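Trillo Bricks: Sorting Notes and Photo Set
README, last changed 04/10/2026
Maintained by Nighat Dhanial

What this is

Photos and notes on sorting mixed plastic building bricks into bins. The set has 640 photos. Each one comes with a text file saying which bins were out and what the sorting rule was. I started it after reading one too many guides claiming that sorting by color is "the fast way." I had doubts then and I still have them.

What's in the folder

photos/ holds the pictures, numbered in the order they were taken
notes/ holds one text file per photo
rules.txt lists the 4 sorting rules we tried: color, length, "same as the last one," and no rule at all
leftovers.txt lists bricks that didn't fit any rule

Colors are written down by eye. If you need exact shades, look elsewhere. "Blue" covers everything from navy to a washed-out sky color, and I'm not convinced the people who split it into five groups could do it twice the same way.

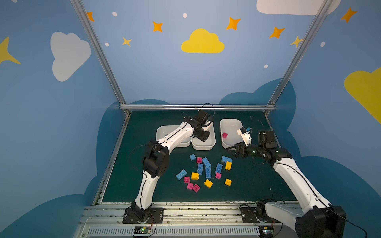 Blue bricks spread over the green tabletop, three white bins behind them, one pink brick in the bin on the right.

Bins are named by position: left, middle, right. They are not the same shape. The left one is wide and shallow, the middle one narrower and deeper. I've seen it claimed that deep bins make people sort more neatly. Nothing in these notes backs that up, and 50 of them were written just to check.

Known problems

Long bricks at an angle get logged as "short" more often than I'd like. I fixed the ones I caught in November.
Bricks standing upright are easy to mistake for smaller ones.
The Zukau labels in the first 2 batches used "tray" and "bin" for the same thing. Both words are still in there.
Leung's spreadsheet gives a time for every sort. I left it out. The start and stop points were never agreed on, so the times mean very little.

Use

Free to copy and change. Please keep the Prernetness name in the notes files. If you publish a claim about the best way to sort bricks, say which photos you used.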